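Chapter 9
The Chores That Stay Behind

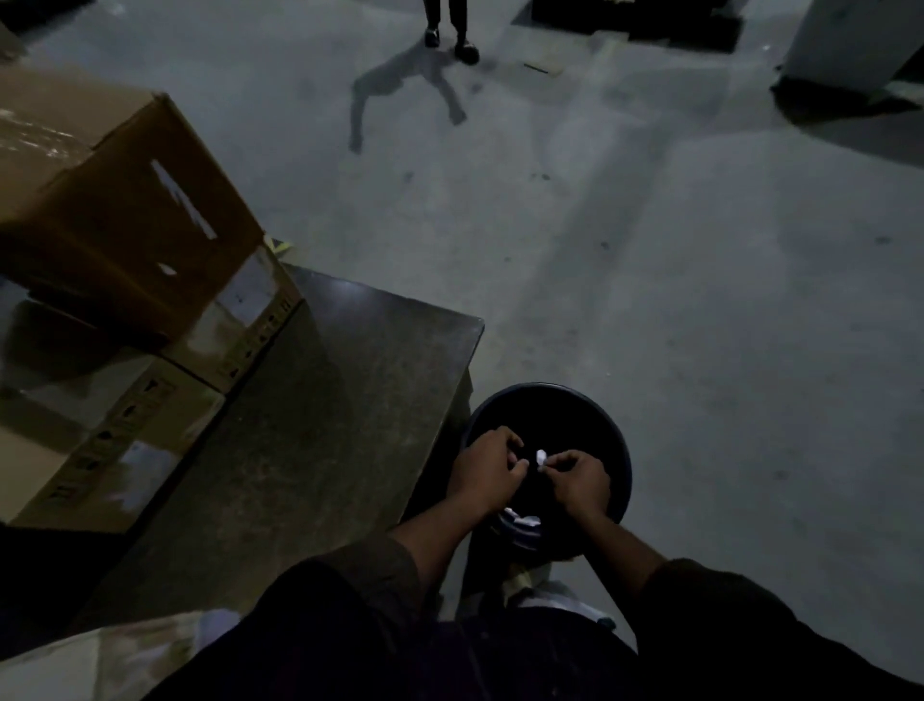

In July the packing shed at Tristville took delivery of a robot arm that had been promised to do the work of two people. By the end of its first month it had moved 993 cartons from one side of a line to the other. The shed still employed the same number of staff. They taped the cartons, peeled off the old labels, picked up the offcuts and emptied the bins, and the arm did none of that.

412 shares 37 comments

This chapter asks whether machines can do household and shop-floor chores yet. The short answer is no, or not many of them, and you should be wary of anyone who tells you otherwise with a video. A video shows one go at a task. It doesn't show how many goes there were before it, who set out the objects, or who tidied up afterwards.

Take waste paper. A person holding a crumpled scrap over a bin can pinch it, turn it, tear it or let it fall, and will hardly look while doing so. The scrap has no fixed shape. It weighs next to nothing and it sticks to fingers. Every one of those facts is trouble for a gripper that was tuned on square boxes. Pornthip Sangkhawat spent a season at the Wultberg works watching a machine try to clear packing scraps from a bench, and her notes record 66 tries in one shift. She counted a success only when the paper ended up in the bin and stayed there. The maker, Clendano, also counted the times the gripper closed on something. You can guess whose figure went into the brochure.

Homes are worse. A shop floor at least has a bench at a known height and a bin that someone can bolt down. A kitchen has a dog, a half-open drawer and a tea towel in a different place every day. The Ongart trial, which we look at in Section 9.2, got around this by asking families to clear the floor before the robot was switched on. Readers who have done housework will see the problem with that.

None of this means the work can't ever be done by machine. Dishwashers do a chore well, and did so long before anyone spoke of learning robots. But a dishwasher is a closed box, and a person still has to load it.

As you read the cases that follow, keep a note of each job that was left to a person, and whether the authors mentioned it.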